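December, late evening

Slept badly and got up before six. The furnace had been running all night and the air in the bedroom was dry enough to give me a nosebleed. I filled two saucepans with water and set them on the radiators. My mother did this every winter and I used to think it was silly.

Finished pruning the old pear by the garage before the real cold comes. I know February is the usual time. The ladder is borrowed from Gerardo Macaraeg and he wants it back, so it had to be now. I took out the two crossing branches near the middle and one long water sprout that had been rubbing the gutter. The saw binds on anything thicker than my wrist. I need a new blade. I burned nothing because of the wind and piled it all behind the shed.

The gas bill came. 544 this time against 559 for the same stretch last year, so the weather strip on the back door may be doing something, or it was just a warmer month. I wrote both numbers on the inside of the pantry door with the others.

Walked to the post office at ten to send Hiyori her parcel. I put in the gray wool socks, the apricot jam, and the book on lichens she left here in summer. The clerk asked if there was anything liquid and I said jam, and we had a short talk about whether jam is a liquid. She let it go. On the way back the creek was higher than I have seen it since spring and the path by the footbridge was under water, so I went around by the road.

Lunch was the rest of the bean soup. It is better on the third day but I am tired of it.

Looked through the pictures on the computer in the afternoon, meaning to delete some. I got nowhere. I keep too many and label none of them.

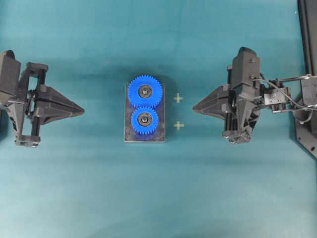

Small gear assembly on teal cloth, a black gripper on either side.

Started on the front room after that. The wallpaper behind the bookcase comes away in one long sheet if I wet it and wait, and in tiny scraps if I don't wait. Under it there is a green paint, and under the green something close to mustard. I would like to know who chose mustard. Noboru Kuroda lived on this street as a boy and says the house was a dressmaker's before the people we bought from. He remembers a bell on the door and being told to wipe his feet. He didn't remember the walls.

I got as far as the window and stopped when my shoulder started to complain. The plaster is sound except for one patch near the floor, which sounds hollow when I knock. I will leave it for someone who knows plaster. Benedek Szénási did the ceiling at the library and I thought it was good work. Call him after the holidays. Ask about the price first this time.

Moved the books into the hall in the meantime. They are stacked by size, so I can't find anything. I did find my old bird list, which I thought was lost in the move, inside the road atlas. The last entry is a kestrel on the wire by the feed store. I hardly wrote anything down that year after the spring. 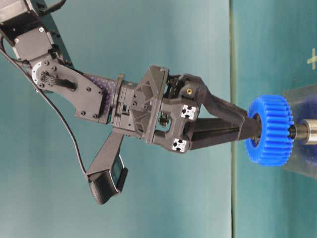 Blue spur gear held in the gripper, arm coming in from the left.

Osamu phoned at five. His knee is healing and he is allowed stairs again, one at a time, with the rail. He is bored and has started reading the whole of a naval series he didn't like the first time. He asked about choir. I told him I had missed the last two practices and he said that was no way to treat the tenors. I said I would go next week. I probably will. The carol in four flats is still beyond me from the third page on.

Made an omelet for supper, with the last of the chives from the pot on the sill. Washed up, and then sat for nearly an hour with the mending. I turned the cuffs on the blue shirt and put a button on the cardigan that doesn't match the others but is the right size.

Snow has started, small and dry. It isn't sticking to the road yet. I brought in wood for the morning and put the cover over the tap on the north side.

To do: saw blade, ladder back to Gerardo, stamps, lamp oil, look at the hinge on the cellar door. Water the fern.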